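About Tridance

Tridance is an independent video game studio with offices in Mallham. The company develops and publishes strategy and puzzle titles for PC and consoles, and provides long-term support for every game it releases. Our first title, Plidelov, remains in active development and receives three content updates each year.

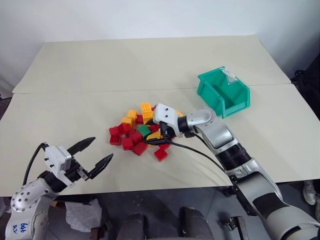
Player feedback guides this work. Our test program has 1,478 registered members, who receive early builds and report directly to the design team – applications are reviewed every August.

Press and partnership inquiries should be sent to our Kincaid office.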